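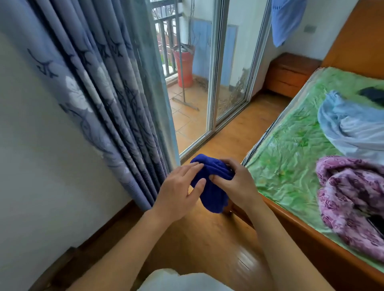 *Folding a royal-blue towel in a bedroom, with the balcony door open behind.*

**Towel folding** is the job of turning a clean towel into a smaller, flatter thing that fits on a shelf. I've kept this page for the Prukcombe household wiki for a while now, and it's grown longer than I meant it to (sorry, Ashley!).

## Basic method

Most people start by holding the towel along one long side and bringing the edges together. You press the cloth down with one hand and pull the fold snug with the other, then go again until it's the size you want. A thick towel will puff up into a fat bundle partway through, and a firm pat with a flat palm usually sorts it out.

I fold on my lap or against my front when the bed is covered in other laundry. Xinyi Mao wants a table for it and gets much sharper corners than I do.

## Common folds

- **Half fold** - in half twice, then once more. Quick, a bit floppy on the shelf.
- **Thirds** - both long sides go to the middle, overlapping, and then the whole strip gets folded in 3. My favorite for bath towels!
- **Roll** - folded lengthwise and rolled up tight. Good for gym bags and deep baskets.
- **Oakley fold** - our local name for thirds with the loose end tucked inside. Catrin Ifans taught it to me one June, on Oakley Street, and the name stuck.

## Drying first

A towel should be dry all the way through before it's put away, hems included, as those hold damp the longest. A balcony with a drying stand does the job nicely in decent weather. Neville Clegg brings his in before the evening air gets to them, and I've started doing the same.

## Storage

Stack towels with the folded edge facing out, so you can grab one without dragging the rest along. I keep stacks to 6 or fewer - any higher and mine lean. Freshly washed ones go at the bottom so they all get a turn.

## See also

- Fitted sheets
- Drying stands
- Linen closets

*Last edited 2026-02-01*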